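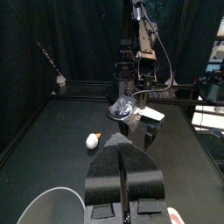 Toy ice cream cone on a black table

Members' Travel Forum > Family Holidays > Lakes and Coast
Topic: Half board or self-catering at Hilterora with small children

Kuken
Posted Sunday, January 7, 2018

Good evening. We are considering a week at Hilterora in July with two children and one grandparent. The lakeside hotel offers half board, and the cottages on the north shore are self-catering. I should be grateful for the views of members who have stayed in either. Our younger child eats early and will not sit through a long dinner.

Balogh
Reply

I would recommend the cottages without hesitation. Dinner at the hotel begins at 6 and the dining room was slow on every evening of our stay. Members should also be aware that the hotel charges separately for cots and for parking.

Nimus
Reply

I must disagree with the previous member. The hotel serves a children's tea on request, provided that notice is given at breakfast. The cottages are a 15 minute walk from the nearest shop, uphill on the return, and the kitchens are very small. A holiday in which one adult cooks each evening is of limited benefit to that adult.

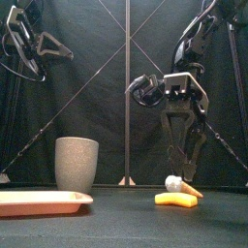 Pink tray and a tall cup

Balogh
Reply

The children's tea was not mentioned to us at any point, either at booking or on arrival. If it exists, the hotel should state so in its literature. As to the walk, most families will have a car.

Kuken
Reply

Thank you both. We intend to travel by train, so the walk is a concern. May I ask whether the ferry from the station side still accepts pushchairs?

Nimus
Reply

It does, although they must be folded on the smaller boat. I would advise taking the larger one - it leaves from the far end of the pier. Please also confirm the cot in writing. On that point Balogh is correct.

Balogh
Reply

I remain of the view that the cottages offer better value, but without a car I accept that the hotel is the more practical choice. Ask for a room at the rear, as the front rooms are above the bar.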